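Indbridge Textile Reuse Project
Progress report to the Lostbridge Fund
Dec 20, 2018

Period covered: from the start of the grant in May to the date of this report.

1. Purpose of the grant

The grant pays for sorting, cutting and re-hemming of donated dark cloth so that it can go back out as finished pieces. The main products are backing cloths for school display boards, blackout panels for the two community halls in Lostbridge, and plain squares for the sewing classes at Indbridge. The application asked for 4000 dollars for materials, thread, storage and bench time. The full amount was received and is accounted for in section 6.

2. Work completed

We took in 2227 pieces of cloth over the period. Every piece has been looked at and put into one of four groups: usable as is, usable after trimming, scrap for stuffing, and waste. Sorting took longer than planned in the first two months. Much of the cloth came folded into large bundles with no marking, and the weights were mixed. We changed the intake sheet over the summer so that the donor writes the fabric type on the bundle before we accept it, and the backlog cleared after that.

The finished pieces delivered so far number 196. Most of these are backing cloths. The hall panels are behind schedule for the reasons given in section 4.

A further 59 pieces are cut and waiting for hems. They are stored flat on the lower shelves and should be finished before the end of the winter term.

3. Handling and edge condition

In the last report we said that edge condition was the main cause of rejected pieces. That is still the case. Black cloth is harder to check than light cloth. A loose thread of the same color does not show until the piece is spread out on a light surface, and a short tear near a corner can be missed altogether when the piece is folded.

We now check black cloth in two steps. The piece is first laid out flat on a white surface, to look at its outline and find which sides are straight enough to use as a reference for cutting. After that each edge is looked at up close, with the cloth lifted a little so that the light falls across it. Any edge with fraying is marked with chalk on the wrong side and sent for trimming. Pieces with one good straight side are kept even when the other sides are uneven, and are cut down to the next standard size.

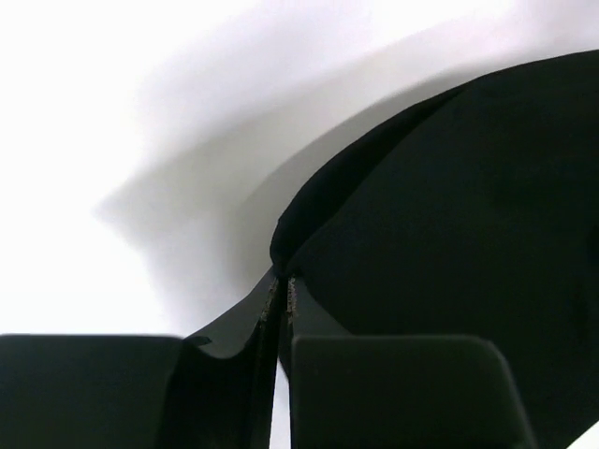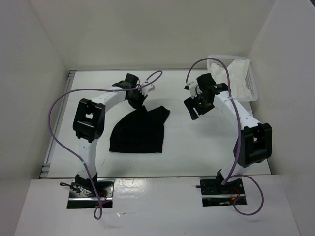
Figures 1 and 2. Black cloth: frayed edge up close (Figure 1) and cloth on the white tabletop (Figure 2).

The specks and short threads along a ragged edge can look slightly brown against black fabric. At first some of these were recorded as stains and the pieces were set aside for washing. The checking sheet now has separate boxes for "stain" and "fray," with a note to lift the edge before deciding. Fewer pieces have gone to the wash pile since the change.

Folds are the other point to report. Soft black cloth bunches easily, and a fold left in place during cutting gives a crooked side. The cutting guide now says to smooth from the center outward, check all corners, and only then set the rule against the straight side. The old guide began with the rule. We have replaced the copies at both benches.

4. Delays and problems

The blackout panels need a heavier cloth than most of what has been donated. We had expected to get this from Bajpai, our regular supplier of end-of-roll cloth, but two of the rolls turned out to be a lighter weight than ordered. They were exchanged, and the replacement rolls arrived five weeks later. No extra charge was made.

The overlock machine was out of use for nine days while a part was replaced. Hemming continued by hand on the smaller pieces. The larger ones were held back, which accounts for part of the number waiting for hems.

Storage is tight. The shelving paid for by the grant is in place and full. Scrap for stuffing is bagged in the corridor and collected every second week. If intake goes on at the present rate we will need either a weekly collection or a second set of shelves.

5. Distribution

Backing cloths have gone to the schools named in the application and to two others that asked later. One school sent its cloths back for being too short for its boards. We had measured from an old drawing. The cloths were passed on to a smaller site and new ones were cut to the right length.

The squares for the sewing classes go out under the Juleo label, which is the name the classes already use for their starter packs. Each pack holds black squares, a card of thread and a sheet of instructions. Class leaders asked for squares with at least one raw edge so that learners can practice turning a hem, and this has given us a good use for trimmed pieces that would otherwise be scrap.

6. Spending

All of the 4000 dollars has now been spent or committed. The largest items were shelving, thread, and the rolls of heavier cloth. Repair of the overlock machine was paid from our own funds and is not charged to the grant. Chalk, labels and printed sheets came to less than planned, and the difference was moved to thread. This is within the limit for moving money between lines set out in the grant letter. Receipts are attached as Annex A.

7. Work planned for the next period

Finish hems on the cut pieces now in storage.
Cut and fit the blackout panels for the first hall, then measure the second hall again before cutting.
Measure all display boards on site before any further backing cloths are made.
Try out a lamp set low at one end of the checking table for close work on dark edges.
Agree a weekly scrap collection, or get a price for more shelving.

8. Request to the Fund

We ask for the delivery date of the blackout panels to be moved to the end of May. No additional money is requested. The other targets in the application are unchanged.

Annex A: Receipts
Annex B: Intake sheet, revised
Annex C: Checking sheet and cutting guide, revised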